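Automation at the Estama packing works

Estama is a contract packing firm in Fidesville that prepares household goods and small electrical parts for mail-order sellers. The firm began moving part of its hand packing to robots in 2018, and the change is often cited in the local trade press because the packers themselves were retrained to teach the machines. The site employs 198 people.

Background

Before automation, packing at Estama was done at long benches by teams of packers, with a team leader at the end of each bench. Orders were small and the mix changed daily, so fixed machinery had never paid for itself. Two attempts at conveyor-fed packing were dropped after short trials. Turnover among packers was high, and the most common complaint in exit interviews was wrist and shoulder strain.

In 2018 the operations manager, Rafail Zervas, proposed robots that could be taught by example. The plan was named Plarnerier after the street on which the first workshop stood. It was approved on the condition that no packer would be dismissed during the first 3 years.

Teaching by demonstration

Under the Plarnerier plan, a packer carries out a task while holding a pair of grippers, and the recorded movements are used to train robot arms to do the same task. A demonstration is repeated many times with small changes in where the goods lie. The teaching room is separate from the packing hall and is kept by a small group of former bench workers. 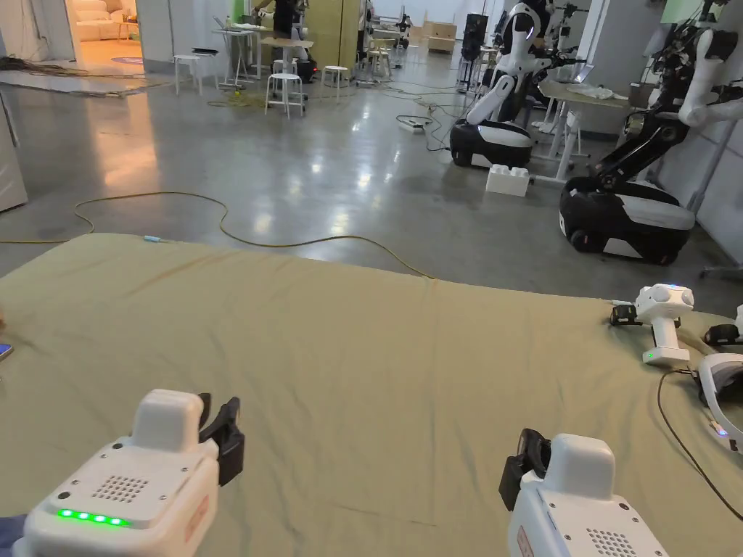

Demonstrator is the job title Estama gives to packers who have moved into this work. The post was created in June 2019 and is paid one grade above bench packing. A demonstrator works with a gripper in each hand over a cloth-covered table, and the white plastic bodies of the devices carry small green lights. Robots on wheeled bases stand on the open floor beyond the table, so a demonstrator can look up from a task and see the machines that may later be given it. Danai Mavromatis, the first person to hold the title, wrote the short handbook that new demonstrators still use. It covers how to hold the grippers, how to rest, and when to discard a recording.

Effects on staff

The number of bench packers fell as the robots took over repeat orders. Most of those who left the benches became demonstrators, checkers or floor attendants. Checkers inspect finished parcels, and floor attendants restock the robots and clear jams. Some older packers asked to stay at the benches, where fragile and odd-shaped goods are still packed by hand.

Reported strain injuries went down at the benches, but demonstrators raised a new complaint about tired hands after long sessions. A limit on session length was agreed in 2020 following talks led by Zulmira Patrício, the staff representative. Demonstrators now switch to checking work for part of each shift.

Pay was a second point of dispute. Demonstrators argued that their recordings went on being used after they had left a task, and asked for a payment for each task handed over to the robots. Management refused a running payment but agreed to a single bonus of 2,000 dollars for each demonstrator, paid with the signing of a new site agreement on 2021-06-28.

Reception

Josué Amaral, who studied the plant for a report published by the Mokoena labor institute, found that former packers valued the quieter room and the higher grade. He also found that many missed the talk at the benches. The report criticized the firm for giving team leaders little to do once their teams had been split up, and 3 of them had resigned by the time it appeared.

Valentina Fuentealba, who later took over training at the site, brought back a shared meal break for all grades and moved two team leaders into scheduling.

See also

Contract packing
Job rotation
Learning from demonstration
Repetitive strain injury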